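5 February 2024

Quick one tonight, lab closes in a bit and I still have to eat.

So we're in for the kitchen round. Club voted, the Dilteo form is sent, no backing out now. March is closer than it sounds. For anyone new here, the kitchen round is the one where the two arms do small chores on a table and you get scored per chore, 700 points max. Last year's team got 590, and I've been told about that number more than once already. Fine. Good number. We'd like to beat it.

State of things:

Right arm is OK. Grip is good, wrist is good, it stopped doing the weird twitch at startup after we reloaded the old config. I don't know what was in the new config. I don't want to know tonight.

Left arm is behind. Moves fine on its own, but the handoff between the two is slow and sort of shy, it gets close and then waits. We think it's a timing thing in Mokton (our planner, named before my time, don't ask). Two people are on it. I am not one of them, I do the data and the table.

The table! Spent most of the afternoon on the table. Mug tree, plates in the rack, toaster oven, pen. We set it up the same way, run, reset, run again. My back hurts.

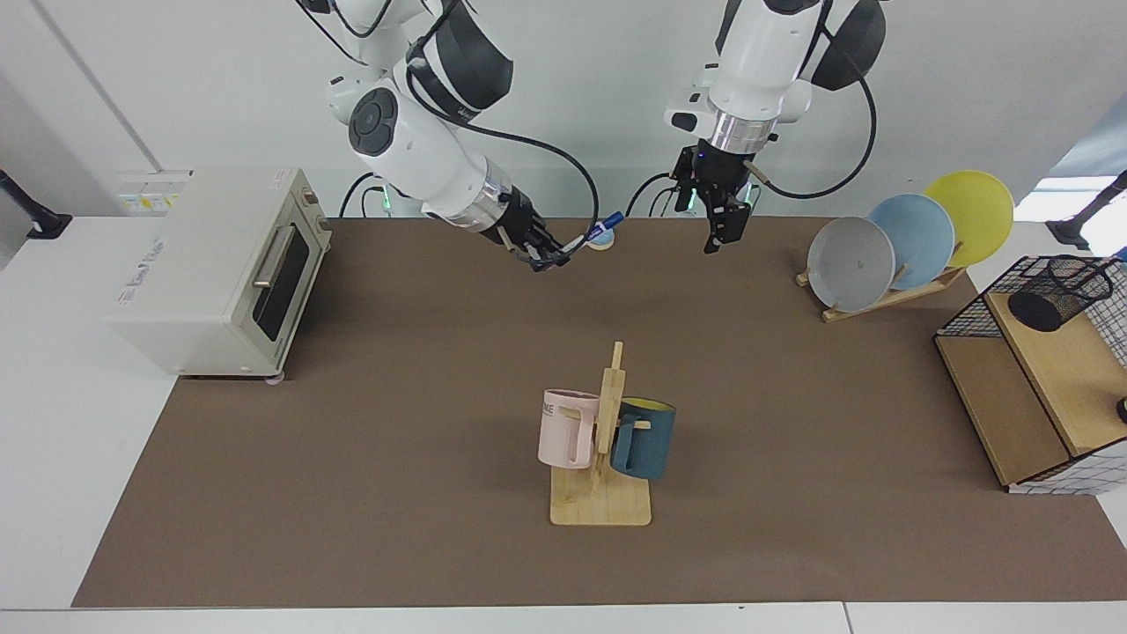

Anyway the number everybody keeps asking for is 500. That's how many clean runs we want before we train the real version of the model. We are not at 500. We're not going to be at 500 next week either unless more people sign up for the evening slots, hint hint, the sheet is in the group chat. You don't need to know any code. You need to be able to put a mug back on a peg without getting mad at it.

What counts as clean, becuase I've answered this in three different threads now:

- starts from the home pose, both arms
- no hands over the mat while it's moving
- nothing dropped (dropped and picked back up is still dropped)
- you typed a note, even a short one. "ok" is a note

If it's not clean, keep it anyway, just put it in the other folder. Please. Somebody deleted a whole batch last week and those were useful to me, I was going to look at the grasps.

Pens are harder than mugs by the way. Did not expect that. Mugs have a handle and the gripper forgives you a lot. A pen is thin and rolls, and a tiny bit of angle at the start is a big miss at the tip. Aidoo (the small model, the one that trains overnight) gets the mug most times and then just whiffs on the pen. We tried closing slower. Helped a little. Might try coming in from a lower angle, havent had time.

Other stuff, fast. Giden, the logging script, now splits files every 5 minutes so a crash doesn't eat your whole session. Pull before you run it. If it complains about disk space it's right, clear out the scratch folder.

I also owe the department a one page writeup for the travel money and I have the title and nothing else. So that's tomorrow morning.

Sign up for a slot. Going to get noodles.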